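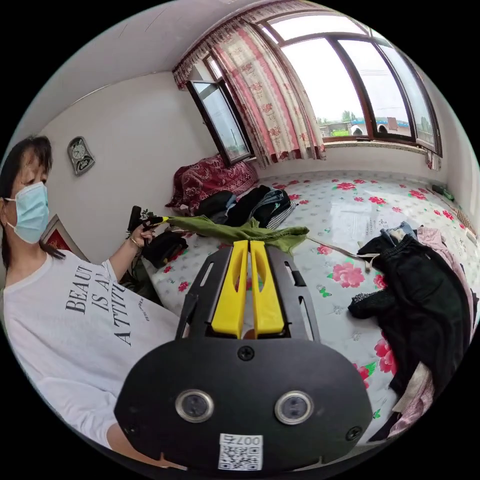

# swai-garment-handling

Demonstrations, labels and task notes for garment handling with two-finger grippers. The set was put together for the linen and clothing service at Clusmont, where staff sort, spread and fold residents' clothes by hand. The target system is Swai, a folding and sorting cell due to start on one shift in June.

Status: second release. Labels are frozen; the notes may still change.

## Contents

| Folder | What it holds |
|---|---|
| `demos/` | Recorded demonstrations, one folder per session |
| `labels/` | Start and end points for each step, as JSON |
| `tasks/` | Written task definitions used by the labelers |
| `work/` | Job descriptions before and after Swai, shift plans |

Sessions come from private bedrooms and from the sorting room at the Flaltanstead site. Household sessions use beds as the work surface. Patterned sheets and mixed heaps were left as found.

## Tasks

- `pick`: take one garment from a heap
- `spread`: hold a garment at two points and stretch it over a surface
- `fold`: fold to the pattern given in the task file
- `place`: put the folded garment on the correct stack

`spread` is the hardest to label. Straps, cords and lace edges catch on neighboring pieces, and the end point depends on when the labeler considers the garment flat. Where two labelers disagreed, both values are kept (`end_a`, `end_b`).

## Collection

Each demonstrator worked in blocks of 35 minutes with a 20 minute break. Blocks that ran over were trimmed to length. Demonstrators were paid the same hourly rate as for floor work, and training time counted as paid time.

No instruction was given on speed. An early batch recorded with a visible timer was dropped — people pulled harder on the cloth and skipped the second grip.

## What changes at work

Before Swai, a linen shift at Clusmont was a single job: sort, spread, fold, stack, deliver. The plan in `work/shift_plan.md` splits it up.

- **Cell operator.** Loads heaps, clears jams, handles rejects. Rotates out after 70 minutes.
- **Hand finisher.** Folds everything the cell does not accept: lace, garments with cords, anything with a repair tag.
- **Delivery.** Unchanged, apart from an earlier start.

Headcount stays the same for the trial period. There is no commitment past that point, and the document should not be quoted as if there were.

Two concerns raised by staff are still open:

1. Hand finishers get only the awkward pieces. The old mix included easy ones, and those served as rest.
2. Reject counts are logged per operator. They depend mostly on what is in the heap, so they should not be used in reviews. The log format has not been changed yet.

## Known limits

- Dark garments on dark heaps are underlabeled in `pick`.
- Only 40 sessions include wet cloth, all from the sorting room.
- Glare on glossy sheets affects grip point labels near windows.
- Left-handed demonstrators are few.

## Use

Labels load with the Kustero reader:

```
kustero load labels/ --task spread --strict
```

`--strict` skips any step with two end values. Leave it off to get both.

Do not use the recordings to rate or identify the people in them. Requests to remove a session go to the site office at Flaltanstead; removed sessions keep their number and an empty folder.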